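Buscar en la enciclopedia Buscar

Dromari (sistema de vaciado de contenedores)

Dromari es un paquete comercial de picking desde contenedor (en inglés, bin picking) desarrollado y distribuido por la empresa Viton, con sede en Chiba. Se ofrece como kit de integración para brazos industriales de terceros y comprende un cabezal de agarre, una unidad de cálculo, un programa de localización de piezas y un contrato opcional de puesta en marcha. El fabricante no suministra el robot. El sistema está orientado a piezas alargadas de sección constante - barras, perfiles, tubos y listones - depositadas sin orden en el fondo de un recipiente metálico.

Denominación

El nombre designa tanto el programa como el conjunto completo. En la documentación técnica se distingue entre Dromari a secas, que incluye el cabezal, y Dromari L, licencia de programa destinada a usuarios que ya disponen de una pinza propia. La distribuidora Emside, encargada de la venta y el servicio posventa fuera del mercado de origen, emplea además la expresión «célula Dromari» para las instalaciones entregadas con mesa, contenedor y fijaciones. Esta última denominación no corresponde a una referencia de catálogo, y el contenido exacto de cada célula se define en la oferta.

Antecedentes

La extracción de piezas desordenadas se resuelve de forma habitual con ventosas o imanes cuando la geometría lo permite. Las barras estrechas plantean tres dificultades conocidas: ofrecen poca superficie plana para la succión, tienden a cruzarse entre sí y, cuando se apoyan contra la pared del recipiente, dejan un espacio lateral insuficiente para los dedos de una pinza convencional. Viton presentó un primer cabezal para este tipo de pieza como accesorio independiente, sin programa asociado. El accesorio se retiró del catálogo al aparecer el kit completo, aunque sus dedos siguen disponibles como repuesto.

El diseño del planificador se atribuye a Emiko Onishi, autora de la nota técnica que acompaña al producto. La nota describe el criterio de selección de pieza, el cálculo de la trayectoria de salida y el tratamiento de los casos en los que ninguna pieza resulta accesible.

Componentes

El cabezal se monta en la brida del robot mediante una placa adaptadora. Los dedos son metálicos, de perfil estrecho, y se accionan neumáticamente. Las conducciones de aire y el cableado se llevan por el exterior del brazo, con un bucle de holgura a la altura de la muñeca; el manual dedica un capítulo a la longitud de este bucle, dado que un tendido demasiado corto limita la orientación de la herramienta y uno demasiado largo puede rozar con la pared del contenedor. La masa del cabezal, sin placa ni conducciones, es de 2 kg.

La unidad de cálculo es un equipo sin ventilador destinado a instalarse en el armario del robot. Recibe los datos del sensor de profundidad, que el cliente puede adquirir por separado dentro de una lista de modelos compatibles, y envía al controlador posiciones de aproximación, cierre y retirada. No sustituye al controlador de seguridad ni interviene en sus funciones.

El programa se divide en tres módulos: localización, selección y retirada. El primero ajusta un modelo prismático a la nube de puntos. El segundo ordena las piezas candidatas según su accesibilidad. El tercero genera la salida del recipiente con la pieza sujeta, tomando en cuenta la longitud que sobresale a cada lado de los dedos.

Funcionamiento

El ciclo comienza con una captura del interior del contenedor. Las piezas detectadas se clasifican por longitud y, si el sensor lo permite, por color. A continuación se descartan las que tienen otra encima, las que se hallan a menos de 35 mm de una pared y las que exigirían una orientación de muñeca fuera de los límites definidos por el usuario. Las descartadas no se eliminan de la lista: vuelven a evaluarse en la captura siguiente, ya que la retirada de una pieza modifica con frecuencia la posición de las contiguas.

Los dedos descienden con la abertura alineada al eje transversal de la barra. El cierre se ejecuta en dos fases, una de contacto a presión reducida y otra de sujeción. Si la señal de presencia no se confirma, el brazo se retira en vertical y el ciclo se reinicia con otra candidata. El usuario fija el número de intentos fallidos que detiene la célula.

Cuando todas las piezas restantes se encuentran pegadas a la pared, el programa ofrece una maniobra auxiliar de desplazamiento, en la que un solo dedo empuja la barra hacia el centro. Esta maniobra viene desactivada de fábrica y requiere la definición previa de una zona de empuje.

Contenedores admitidos

El sistema admite recipientes de paredes rectas o inclinadas, con una longitud interior máxima de 805 mm en la configuración estándar. Las paredes inclinadas facilitan que las barras se deslicen hacia el fondo, pero reducen el espacio de maniobra del cabezal en la parte inferior. Los fondos metálicos sin recubrimiento son admisibles; producen reflejos que el módulo de localización trata como huecos en la nube de puntos, y el manual recomienda en esos casos una segunda captura desde otro ángulo. En las instalaciones de ensayo el contenedor suele apoyarse en una mesa de madera y acotarse mediante mordazas, solución que el fabricante no autoriza en producción. 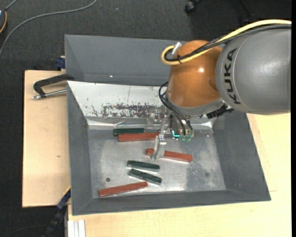 Chiyo Furukawa sostiene que el criterio de accesibilidad del programa es demasiado conservador para lotes pequeños: con pocas piezas en el fondo, afirma, el tiempo de captura pesa más que el de movimiento, y convendría planificar varias extracciones a partir de una sola lectura. Viton respondió a esta objeción en la revisión de enero con un modo de captura única, aplicable solo cuando las piezas no se tocan entre sí. La condición de contacto nulo se comprueba en cada lectura y no puede anularse desde la interfaz de usuario.

Compatibilidad

El kit se entrega con controladores de comunicación para varias familias de robots industriales. La integración exige que el controlador del brazo acepte consignas de posición externas y que disponga de entradas digitales libres para las señales de presencia y de presión. En brazos con la muñeca ocupada por conducciones previas, Emside ofrece un estudio de tendido como servicio aparte.

No se garantiza el funcionamiento con manipuladores de menos de seis ejes. Tampoco se admiten piezas curvas, piezas con secciones variables ni barras cuya longitud supere la del contenedor, aun cuando quepan en diagonal.

Modalidades de suministro

El producto se comercializa en tres modalidades:

Kit completo: cabezal, unidad de cálculo, licencia y placa adaptadora.
Dromari L: licencia y unidad de cálculo, sin cabezal.
Servicio de evaluación: ensayo con piezas del cliente en las instalaciones de Chiba, con informe escrito.

El servicio de evaluación se contrata por lote. El cliente envía un mínimo de 80 piezas de cada referencia, acompañadas del plano y de un contenedor idéntico al de producción. El informe recoge la tasa de extracción, la duración media del ciclo y una relación de los casos no resueltos, con indicación de la posición de la pieza. El coste se descuenta del kit si la compra se formaliza dentro del plazo señalado en la oferta. La última tarifa publicada por Emside lleva fecha de sáb 14 marzo y mantiene sin cambios las condiciones de este servicio.

Valoración

Los usuarios destacan la estrechez de los dedos y la claridad de los registros de fallo, que conservan la captura asociada a cada intento. Entre los inconvenientes señalados figuran el desgaste de las puntas al trabajar contra fondos metálicos, la necesidad de recalibrar tras cada sustitución de dedos y la ausencia de una herramienta de simulación incluida en el precio. La simulación existe como módulo adicional - requiere licencia propia - y no reproduce el comportamiento de las piezas al ser arrastradas.

Se ha criticado asimismo la clasificación por color, sensible a los cambios de iluminación. La nota de Onishi la considera una función auxiliar y aconseja separar las referencias por longitud siempre que la diferencia lo permita.

Mantenimiento

El plan de mantenimiento prevé la inspección visual de las conducciones neumáticas, la comprobación del apriete de la placa adaptadora y el cambio de las puntas según el desgaste medido con la galga suministrada. Los dedos se sustituyen por parejas. Las juntas del actuador solo se entregan a talleres autorizados, y su cambio por terceros anula la garantía del cabezal, aunque no la de la unidad de cálculo.

Véase también

Picking desde contenedor
Pinza neumática
Planificación de trayectorias
Sensor de profundidad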